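홈 | 리뷰 | 생활용품 | 가구 | 수납 | 문의

분류: 생활용품 > 청소·정리 > 휴지통

Folleck 원형 개방식 휴지통 사용기

2023년 5월 14일

거실용 휴지통을 교체하면서 Folleck의 원형 개방식 모델을 구입했다. 색상은 노란색 테두리를 골랐다. 비교 대상은 이전에 쓰던 Ivton의 페달식 제품과, 현재 주방에서 쓰고 있는 Kandpal의 사각형 제품이다. 구입 후 16주 동안 같은 자리에서 사용했으며, 제조사로부터 제품이나 비용을 제공받지 않았다.

구조

본체와 테두리 두 부품으로 구성된다. 뚜껑, 페달, 내통은 없다. 테두리는 본체 상단에 끼워 고정하는 방식이고, 그 사이에 봉투 끝단을 물린다. 분리할 때는 테두리 안쪽에 손가락을 넣고 위로 당긴다. 새 제품일 때는 체결이 빡빡해서 양손이 필요했다. 5주차 무렵부터 한 손으로 분리할 수 있게 되었는데, 체결력이 약해져 봉투가 빠진 적은 없다.

테두리는 유광이며 폭이 넓은 편이다. 봉투 끝을 바깥으로 접어 넣으면 밖에서 비닐이 보이지 않는다. Kandpal 제품은 테두리가 얇아 봉투가 늘 삐져나왔으므로 이 부분은 확실한 개선이다. 다만 유광 표면은 손자국이 잘 남는다. 물기를 짠 천으로 닦으면 지워지고, 마른 휴지로 문지르면 번지기만 한다.

봉투 호환성

전용 봉투는 필요 없다. 일반 비닐봉투 세 종류를 시험했다. 입구 둘레가 테두리보다 약간 큰 봉투가 가장 잘 맞는다. 지나치게 큰 봉투는 접힌 부분이 두꺼워져 테두리가 한쪽으로 들뜬다. 이 경우 남는 부분을 한쪽에서 묶은 뒤 끼우면 해결된다. 작은 봉투는 끼울 수는 있으나 내용물이 차면 바닥까지 내려가지 못하고 중간에 매달린다.

봉투와 본체 사이의 공기가 빠져나갈 구멍이 없다는 점은 설계상의 결함으로 본다. 새 봉투를 넣으면 부풀어 올라 손으로 눌러야 하고, 가득 찬 봉투를 꺼낼 때는 본체가 따라 올라온다. Ivton 제품에는 바닥 근처에 통기구가 있어 이런 문제가 없었다.

투입과 안정성

개방식이므로 투입은 빠르다. 책상이나 소파 주변을 정리하면서 작은 종이와 포장재를 연속으로 버릴 때 페달식과의 차이가 크다. 원형이라 어느 방향에서 접근해도 투입 조건이 같다. 반면 벽 모서리에 두면 뒤쪽 공간이 남는다. 공간 효율은 사각형이 낫다.

무게중심은 보통이다. 비어 있을 때 발로 건드리면 밀려나지만 넘어지지는 않았다. 윗부분에 부피가 큰 쓰레기를 쌓은 상태에서는 한 번 넘어졌다. 바닥에 미끄럼 방지 처리가 없어 매끈한 마루에서는 조금씩 위치가 어긋난다. 별도로 고무 패드 4개를 붙인 뒤로는 이동이 거의 없다.

거실 배치

낮은 테이블 옆에 두고 쓰는 것을 기준으로 평가했다. 테이블을 치울 때 팔을 멀리 뻗지 않아도 되는 위치다. 담요나 옷가지를 통 가까이에 두면 천 자락이 테두리에 걸치기 쉽다. 뚜껑이 없어 천에 오염물이 닿을 가능성이 있으니 한 뼘 정도는 띄우는 편이 좋다. 정리 순서도 천을 먼저 개고 쓰레기를 나중에 버리는 쪽을 권한다. 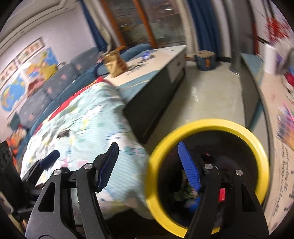 노란 테두리 휴지통과 줄무늬 캐릭터 천. 뒤쪽은 낮은 테이블.

내부는 어두워서 위에서 내려다볼 때 깊은 곳의 내용물이 잘 드러나지 않는다. 시각적으로는 장점이지만 작은 물건이 잘못 들어갔을 때는 찾기 어렵다. 잎채소 같은 음식물 쓰레기는 이 통에 적합하지 않다. 밀폐가 되지 않으므로 냄새를 막을 수단이 없고, 수분이 봉투 바닥에 고인다. 음식물은 뚜껑이 있는 통에 따로 버려야 한다.

세척

본체에 미지근한 물과 중성세제를 넣고 스펀지로 닦았다. 바닥과 벽면이 만나는 부분이 둥글게 처리되어 찌꺼기가 끼지 않는다. 테두리 안쪽 홈은 먼지가 쌓이며 칫솔이 필요하다. 헹군 뒤에는 테두리를 분리한 채로 말린다. 끼운 채 말리면 홈에 물이 남는다.

평가

투입 편의성: 5점 만점에 5점
봉투 고정: 4점
세척: 4점
봉투 교체: 3점
냄새 차단: 해당 없음

건식 쓰레기 위주의 거실이나 작업실이라면 구입할 만하다. 주방 겸용으로 쓸 계획이라면 Ivton의 페달식이 적합하다. 통기구가 추가된 개정판이 나오면 봉투 교체 항목은 다시 평가할 예정이다.

관련 글
- Ivton 페달식 휴지통 장기 사용기
- Kandpal 사각 휴지통: 주방 틈새 배치
- Pultavham 접이식 수납함 하중 시험
- 거실용 낮은 테이블 고르는 기준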